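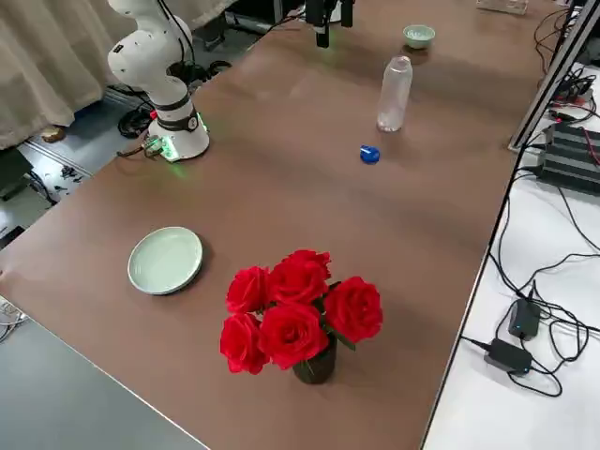 **Soup Swap returns to Vaher Hall**

Well, we've made it through the longest stretch of winter, and that means it's time for the Soup Swap again! If you missed the last one, it works like this: you make a big pot of whatever you like best, freeze it in quart containers, and go home with the same number of quarts from other people's kitchens. Serena Martinelli is bringing her white bean and escarole (I came away with two of those last year and hid one from my own family), and Haziq Pillai has promised a lentil with plenty of ginger — mild this time, he swears.

We have room for 30 cooks, and 20 spots were already taken as of 24 February 2026, so please don't wait too long. Label every lid with the name of the soup and anything in it that might bother someone, especially nuts, dairy and shellfish. Six quarts each is plenty.

The swap will be in early April, doors at noon, and there'll be bread and coffee while we sort out who picks first. Sign up on the sheet by the coat rack, or leave a note for Serena at the Plullik Street desk.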